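Street Name Records Editor (fixed term)
Plostton City Council, Addressing and Survey Section

Plostton is seeking a records editor to work on the city's register of road and street names. The position is full time for 25 weeks, starting in May, and is based at the Gbeho Street office. One day a week may be worked from home after the first month.

The register holds around 800 named roads, lanes and public stairs. Entries were compiled at different times and to different standards. Many give no origin for the name, and 44 pairs of names are close enough in spelling or sound to cause trouble for dispatchers. The Dallix subdivision has a separate problem: its plats were recorded under one set of names and its signs were put up under another.

The editor will:
- check each entry against recorded plats, council minutes and the current sign inventory
- write a short origin note for each name, citing the source, or mark the origin as unknown
- standardize suffixes, directional prefixes and abbreviations
- prepare a renaming file for each duplicate pair, including the number of affected addresses
- answer written questions from residents about pending changes

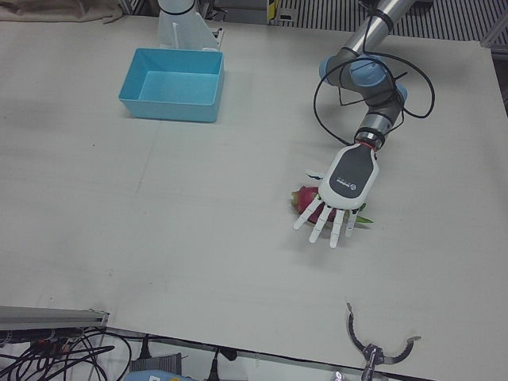 Work is done in Stirer, the section's address database. Prior knowledge of Stirer is not required. Training takes two days and is given by Oona Miettinen, who maintains the database. Older plats have not been scanned and must be read in the map room, where some volumes are heavy.

Applicants must have two years of experience in archives, local history, surveying, mapping or a related field. They must be able to read handwritten records from the nineteenth century and write plain, accurate notes. Experience with GIS software is useful. Reading knowledge of Spanish is an advantage for the river district, where several names were translated and later changed back.

The editor does not choose new names. Proposals go to the naming panel, chaired by Tonantzin Esquivel, which meets on the first Friday of the month. The editor attends to present files and record decisions.

To apply, send a resume, a cover letter and one writing sample of no more than 2 pages to Senyo Odoi, Addressing and Survey Section. A sample that traces the history of a place name is preferred. Interviews will include a short transcription exercise. Questions about the duties may be directed to Shih-chieh Liao at the same office.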